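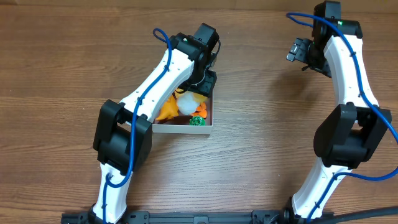 My project was putting together a one-night short film festival at the Rafferty, the old single-screen cinema in Burkcombe, and then writing up how the programming went. I picked it because I go to a lot of festivals and I've always wondered why the third film in a shorts block is so often the one everybody talks about on the way out. The other thing I wanted to look at was the audience award, and I kept that side very cheap. A small open cardboard box like the one on the wooden tabletop is plenty for paper votes, as long as you put it where people have to walk past it. Ours went beside the candy bar and did better than the online form by a mile.

Submissions opened in January and I had 22 films by the deadline, mostly from students here in Cirnton plus a few from people who'd found the listing on Clakero, the submissions site we used. I watched every one twice - once on my laptop and once with the sound through proper speakers, which changed my mind on more of them than I expected! One film I'd written off as mumbly had a really lovely sound mix, and it ended up closing the first half.

My budget was $3825, from the course fund and a small arts grant from the shire. Cinema hire ate most of it. The rest went on a projectionist, the printed program, classification paperwork and a screening fee for every filmmaker, which I'd argued for in my proposal and would argue for again. I'd set nothing aside for fixing files, and I should have. Four of the films turned up at the wrong frame rate and I spent a whole weekend learning how to make a DCP, swearing at a progress bar.
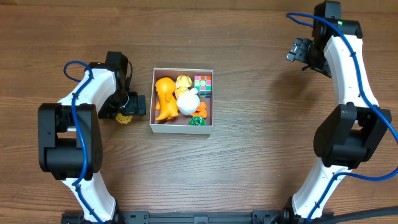

The running order took me longest. My first go grouped the films by genre, so all the comedies sat together, then the docos, then the sad ones. I tried it on five friends in my lounge room and by the second sad one they were looking at their phones. For the next version I thought about length and volume instead: start with something short and loud, never put two slow films back to back, and keep the longest for straight after interval when everyone's had a choc top and is feeling generous. That's more or less what we screened on 8th June.

Admissions came to 259 across the two sessions, and 111 people filled in a voting slip. The winner was an animation about a ferry timetable that I'd placed second in the early session. So much for my theory about third films, although the third film in the late session did come runner-up, and I'd like to test it again with more screenings before I let go of it.

A few things I'd change. The interval needs to be longer, because the queue for the toilets was still going when the lights went down. The Q&A should come before the last film, as half the room left during it to catch the bus back to Cirnton. I'd also ask for captions on every entry at the submission stage. Only nine films had them, and two people told me at the door afterwards that they'd missed a lot of the dialogue. The full running orders and my viewing notes are in the appendix, along with the voting slip if anyone wants to copy it.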